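Search this site Search Enter keyword Go

Drying Rates of Sliced Produce Under Three Storage Conditions
Student project report, Food and Materials Practice
By Danish Rana
August

1. Purpose

The project measured how quickly sliced fruit and vegetables lose mass when left in different household containers. Most advice on keeping produce is written for whole items in a refrigerator. Much less is written for cut pieces kept at room temperature for a few hours, as happens in a school kitchen between preparation and service. I wanted figures for that interval.

The question was limited to mass loss. Taste, color and safety were not assessed, and nothing in this report should be read as advice on how long cut food can be kept.

2. Background

Fresh produce is mostly water. A whole apple or pepper loses water slowly, as the skin resists the movement of vapor. Cutting removes that resistance over the cut area. The rate of loss then depends on the exposed area, the temperature, the humidity of the air next to the surface, and how fast that air is replaced.

A closed container holds the humid air in place. An open tray lets it move off. A slotted container should fall between the two, but where it falls depends on the slots, the depth of the load and the movement of air in the room. Household storage baskets are sold by volume and not by open area, so there is no number on the label that helps.

3. Materials

Bell pepper, cucumber and apple were bought on the morning of each run. The three container types were:

- a flat open tray
- a slotted plastic basket with a flat rim
- a lidded box, closed but not airtight

The balance was a Jafri bench model reading to 0.1 g, borrowed from the chemistry store. Room temperature and relative humidity were logged with a Buvia sensor placed level with the container rims. The slices were cut on a Pestus hand slicer at the 4 mm setting. The slicer did not hold this setting well on apple, and the blade guide had to be tightened between batches.

4. Method

Each container was weighed empty and then loaded with a single type of produce. Slices were laid in one layer in the tray. In the basket and the box they were stacked, since one layer would not have filled the base evenly. This is a difference between the conditions and is discussed in section 7.

Containers were weighed at the start and then every 30 minutes for 3 hours. The balance was re-zeroed before each reading. Containers were lifted by the rim, set on the balance, read after the display had settled, and returned to the same taped position on the bench. Windows were kept shut and the ceiling fan was off.

The slots run along the long side of the basket in two rows, with short openings in the upper row and longer ones in the lower row. Open area was estimated by laying graph paper against the side, tracing the slots and adding up the squares. Partial squares were counted as half.
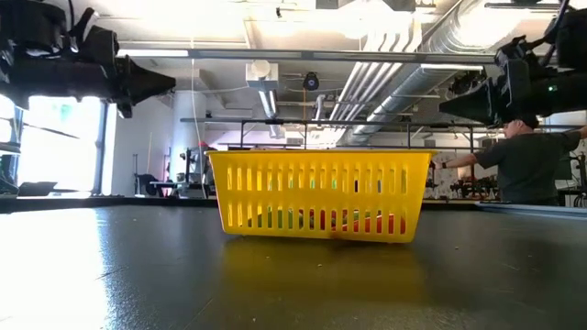

5. Results

A total of 231 readings were kept after exclusions. The pattern was the same for all three types of produce: the open tray lost mass fastest, the basket was second and the lidded box was slowest.

Cucumber lost the most in every container. Pepper lost the least. Apple was close to cucumber for the first hour and then slowed, and the curve for apple in the open tray was nearly flat by the last two readings. I take this to be the surface drying out and forming a layer that held back the rest of the water, but no test was made to confirm it.

In the basket, the slices next to the slots were visibly curled at the end of a run while those in the center of the stack were not. The balance gives only the total, so the reading for the basket is an average of two quite different conditions.

Readings from one apple run were discarded. The balance had been moved by another class and was not level.

6. Sources of error

The largest error is probably slice thickness. A thicker slice has less cut area for its mass, and the slicer drifted. Measured slices from a single apple were not uniform.

Liquid that collected in the box was weighed together with the slices. In the basket some liquid passed through and was left on the bench, where it was counted as loss. This makes the basket look worse than it should, mainly for cucumber.

Humidity was logged but not controlled. It rose during afternoon runs.

7. Discussion

The order of the results was expected. The comparison between tray and basket is weaker than I had planned, because both the container and the stacking changed at the same time. A better design would use the same number of layers in each container - or test one and then several layers in the tray alone - so that the effect of depth could be separated from the effect of the walls.

Fahad Dhanial suggested repeating the basket runs with the lower slots taped over. There was time for only one such run, on pepper, and it has been left out of the results.

8. Further work

Equal layers, a drip dish under the basket, and a slicer with a fixed gap. The spreadsheet is on the Allo shared drive under the project title.

Comments

tmarlow: Did you blot the cucumber before the first weighing? That would change your first 30 minutes quite a bit.

Danish Rana: No blotting. I will add that to the method.

K. Osei: We did something like this with carrots and the drip problem was the same. Put a weighed paper towel under it.

greenbench: What was the humidity range? I can't find it in the report.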